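Hooded sweatshirt

November
By the Editors of the Trelness Handbook of Everyday Things

A hooded sweatshirt, in everyday speech a hoodie, is a garment for the upper body with long sleeves and a hood sewn to the neckline. It is made mostly from knitted cotton or from cotton mixed with polyester. Two main types exist. The pullover has a closed front and is put on over the head, and the zip-up opens along the whole front. Both types are worn by men, women and children, at home, at school, during sport and in many places of work.

Name

The word "hoodie" is a short form which became common in English toward the end of the twentieth century. Before this, shops and catalogs used longer names, such as "hooded sweatshirt" or "hooded sweater". In some regions there are local words. In the Canadian province of Saskatchewan, for instance, a pullover hoodie is called a "bunnyhug".

History

Clothes with hoods are very old. In medieval Europe, monks wore a hood as part of the habit, and people who worked outdoors wore short capes with a hood against the rain. The modern garment comes from the sweatshirt, a knitted cotton shirt which athletes used in training. In the 1930s, American makers of sports clothing began to add a hood to it, and the result was sold also to laborers who worked in cold stores and in the open air.

From the 1970s the hoodie moved from sport into street fashion. It was worn by musicians, skateboarders and students, and universities started to sell it with their name on the chest. Later it entered the offices of technology companies, where it replaced the jacket for many workers.

The port town of Cernamport had a knitting industry which followed this change quite closely. The Mustell mill, which had made underwear and fishermen's jerseys, turned to fleece fabric and at its largest employed 191 people. The greater part of its production went to shops in Trelness, and a smaller part was shipped to Messina. The mill building is used today for storage.

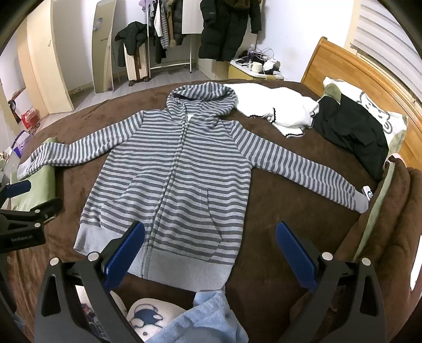
Construction

The body is cut from a front and a back, and in the zip-up type the front is divided in two. The hood is made of two or three pieces, and it can have a lining of thinner jersey. A cord is often passed through the edge of the hood, but on clothes for small children the cord is left out in many countries for reasons of safety. Cuffs and hem are usually of rib knit, which stretches and comes back to its shape. A pullover normally has one large pocket across the stomach, called a kangaroo pocket. On a zip-up the pocket is split into two by the zipper.

Striped fabric asks for more attention in cutting. The stripes of the two front panels should meet at the same height when the zipper is closed, and the cutter must therefore place the pattern pieces with care. This uses more cloth. At Mustell, striped models were laid in stacks of eight layers, while plain fabric was cut in stacks of roughly 60.

Care

Most hoodies can be washed in a machine with cool or warm water. It is recommended to close the zipper and to turn the garment inside out before washing, so that the surface does not form small balls of fiber. Cotton fleece can shrink in the dryer, in length more than in width. Drying flat keeps the shape of the shoulders. Thick seams at the hood and at the pockets need the longest time to dry.

See also: Cardigan; Fleece (fabric); Rib knit; Zipper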